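Itier cherche des foyers et des petites structures pour essayer son service de robot d'intérieur

Bonjour à toutes et à tous, et merci d'avance à celles et ceux qui prendront le temps de lire cette annonce jusqu'au bout, car elle est un peu longue et nous n'avons pas su la raccourcir !

Itier est un service de robot à deux bras pour la maison, loué au mois, que nous préparons depuis l'atelier de Dranddale. Le principe est simple à raconter, beaucoup moins à mettre au point : un robot à buste blanc, équipé d'une pince de chaque côté, se déplace dans votre logement pour y faire de petites choses, ramasser ce qui traîne par terre, porter un objet d'une pièce à l'autre, vérifier qu'un passage est dégagé. Avant d'ouvrir les abonnements, nous voudrions le confier à des personnes qui ne nous doivent rien et qui nous diront franchement ce qu'elles en pensent. Nous cherchons donc 50 participants pour une période d'essai qui commencera en septembre.

Chaque logement est d'abord reconstitué en simulation, à partir du plan que vous nous envoyez et d'une visite de nos techniciens. Le robot y fait ses premiers trajets virtuels, et vous serez invités à regarder ces séances avec nous si cela vous amuse (beaucoup de gens y prennent goût, même ceux qui venaient seulement pour accompagner). Les couloirs nous donnent en ce moment plus de travail que tout le reste : les bras partent en avant, les murs sont proches, et il faut choisir la bonne hauteur pour les pinces.
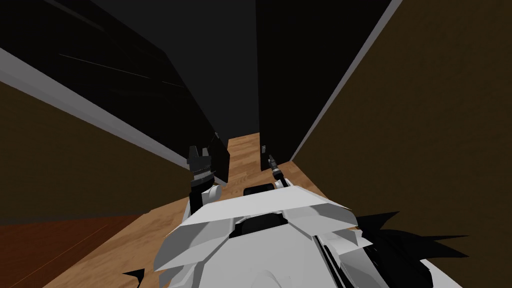 Vue de simulation : les deux pinces tendues dans un couloir étroit au sol en bois.

Qui peut participer ? Vraiment beaucoup de monde. Vous pouvez être locataire ou propriétaire, vivre seul, en couple, avec des enfants, avec un chat méfiant. Vous pouvez aussi représenter un cabinet, une petite bibliothèque ou un gîte. Nous aimerions surtout rencontrer des personnes dont le logement n'a rien d'un appartement témoin – des portes qui frottent, un couloir coudé, un placard qui s'ouvre du mauvais côté. Aucune connaissance technique n'est demandée, et si vous n'aimez pas les robots, écrivez-nous quand même, votre avis nous manque.

Quelques conditions, tout de même. Il faut être majeur, disposer d'un accès de plain-pied ou d'un ascenseur, et pouvoir réserver un coin près d'une prise électrique pour la station de charge. Les passages que le robot doit emprunter doivent mesurer au moins 914 millimètres de large. Si vous êtes un peu en dessous, signalez-le dans votre message, nous étudierons le plan ensemble. Les escaliers intérieurs ne posent pas de difficulté tant que vous acceptez que le robot reste à un seul niveau.

Ce que nous vous demandons : une demi-journée pour la visite et l'installation, puis quatre semaines de vie ordinaire avec le robot, un petit carnet à remplir le soir quand vous y pensez, et un entretien final chez vous ou dans nos locaux, autour d'un café. Vous gardez la main à tout moment. Un bouton d'arrêt est fourni, et vous pouvez interrompre l'essai sans avoir à vous justifier.

En séance de simulation, on suit souvent le robot depuis son propre buste, ce qui surprend au début : on regarde par-dessus ses plaques blanches, avec une pince de chaque côté et le sol entre les deux. Nous vous demanderons de dire à voix haute ce que vous feriez à sa place, à quel moment vous ralentiriez, ce que vous iriez voir de plus près.
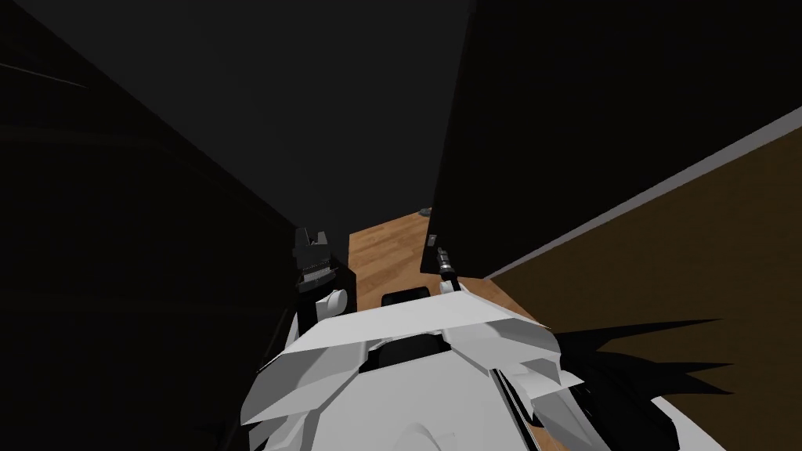
Autre vue simulée : la pince droite près du panneau sombre, un petit objet gris au fond, sur le plancher.

Côté dédommagement, chaque foyer qui va au bout des quatre semaines reçoit 300 euros. Pour les structures qui accueillent du public, la somme est portée à 800 euros, car l'organisation y est plus lourde. L'installation, l'assurance et la reprise du matériel sont à notre charge, et nous remboursons l'électricité sur simple demande. Les images enregistrées chez vous servent au réglage du service ; vous pourrez les consulter et demander leur effacement.

Pour vous inscrire, envoyez-nous un message par le formulaire de contact, rubrique « Essai Itier », avec votre commune, un croquis du logement (fait à la main, c'est très bien) et deux ou trois phrases sur votre quotidien. Les candidatures sont ouvertes jusqu'à fin juillet. Nous répondons à tout le monde, parfois avec un peu de retard, et une permanence téléphonique est assurée le lundi de 14 h à 17 h pour les personnes qui préfèrent parler de vive voix.

Au plaisir de vous lire, et peut-être de venir mesurer votre couloir !

L'équipe Itier, atelier de Dranddale

Annonces récentes
Technicien ou technicienne d'installation à domicile, secteur Vidard
Stage : modélisation de logements pour la simulation
Carrasco recherche des testeurs pour sa station de charge murale
Chargé ou chargée de relation avec les participants, temps partiel
Atelier de Dranddale : après-midi portes ouvertes en juin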